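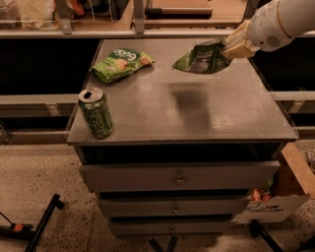
Pavach Home Robotics Group — Tidying Team

Questions about the late-release fault

Since we put up the notice in October, quite a few of you have written in, stopped us in the hallway, or left sticky notes on the door of the Osman room, and we're grateful for every one of them. We've gathered the questions that came up most often and tried to answer them properly. If you only have a minute, please read the part about hands and fingers and come back for the rest when you can.

What went wrong?

The gripper sometimes held on after it had been told to let go. The arm would pick up a snack bag, carry it over to the drop spot, get the command to open, and then stay closed for as long as 4 seconds before the fingers parted. On most runs it opened right away, just as it always had, and so the fault sat there for a good while before anyone took it seriously. A late release looks an awful lot like a robot that is simply being slow, and we're all used to that!

The part that worried us came after the wait. The Josby controller had already marked the bag as dropped, so it sometimes started the arm moving toward the next item with the old one still in its fingers. When the release finally came through, the fingers opened wide in the middle of the move, at a spot where a person standing by would have every reason to think they'd stay shut.

Was anyone hurt?

No, and we're very glad to be able to write that. One person had a sleeve brushed by the arm while reaching for a bag that had fallen on the carpet. They stepped back, pressed the stop button, and filled out a report the same afternoon, which was exactly right. That report is what got the whole thing looked at.

Why does it happen with bags and hardly ever with cans?

This took us the longest to understand, so bear with us. A can is stiff. When the fingers close on one they stop dead, and when they're told to open there's no doubt about where they are. A snack bag crumples and keeps crumpling, and the fingers go on creeping inward for a moment after the grip looks finished. The Zestero finger software was waiting for that creeping to settle before it would accept any new command, and it held the open command in a line behind it. With a puffy bag pinched by its top edge, the settling could drag on and on.

We had wondered about sticky finger pads, a tired cable, and (for one long Saturday) the dust on the top of the drawer unit. We cleaned everything anyway, and it was nice to have it done, but the fault came right back on the next bag.

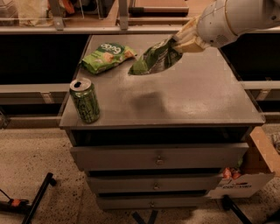 Picking a snack bag off the gray drawer unit by its top edge.

How did you track it down?

By repeating the same pick until we were thoroughly sick of it. We ran 200 picks on the drawer unit, all with bags, writing down the moment the open command went out and the moment the fingers moved. In 10 of them the release was late. Once we had those side by side with the finger readings, the pattern was plain enough: every late one had the slow creep in it, and none of the others did. We then went back through the old logs, 3000 picks' worth, and found the same pattern scattered all the way back to the finger software update. So it was there all along, and we should have seen it sooner. We're sorry about that.

Has it been fixed?

Partly. An open command now goes to the front of the line and doesn't wait for the grip to settle. The controller also checks that the fingers have really parted before it lets the arm travel anywhere. If they haven't, the arm stays where it is and the beeper sounds.

What we haven't fixed is the creep itself. Zestero has our readings and is looking into it. Until we hear back, please treat the arm as though the fault could still turn up in some form we haven't met yet.

What should I do if the beeper sounds?

Press the stop button first, even if the arm looks perfectly still. Wait for the light on the base to go red. Then, if there's a bag in the fingers, leave it there and call someone from the team over. We know it's tempting to give the bag a little tug — we've all done it — but a tug changes the finger readings and can set off the very release you're waiting for. Bags are cheap and we have plenty of them.

Where can I safely put my hands and fingers?

While the arm is powered, nowhere over the drawer unit and nowhere between the unit and the arm. That goes for the drawers too. A drawer that has slid open a bit can wait until the run is over, and so can anything that has rolled or slid to the floor. When you set out bags and cans for the next run, do it with the stop button pressed in, and step back behind the tape before you pull it out again. It adds a few seconds to each reset and we promise not to grumble about your pace.

Can a dropped or dragged item damage anything?

So far the only losses have been a few split bags and the chips that came out of them. A can knocked off the front would be messier, so if you're using an opened one, please make sure it has been rinsed out and drained first. The carpet has suffered enough.

Do the runs recorded before the fix still count?

Some do. We've gone through them and marked the ones with a late release, and those are being kept in a separate folder for anyone who wants to study the fault. The rest can be used as before. If your own project drew on the older runs, check your list against ours, and if the two don't agree, write to us and we'll sit down with you and sort it out.

I think I saw this happen months ago and didn't report it. Does it still matter?

Yes, please tell us! You're not in any trouble, and you don't need an exact day. What helps most is what the arm was holding, how it had hold of it (by an edge or around the middle), and what it did next. A couple of lines in the fault book by the Osman room door is plenty, or you can send it to the team mailbox if you'd rather type.

When will visitors be allowed near the arm again?

Visitors can watch from behind the tape now, with a member of the team at the stop button. Letting guests set out the items themselves will have to wait until the creep problem has been dealt with, and we don't have a date for that yet. We'll change this answer when we do.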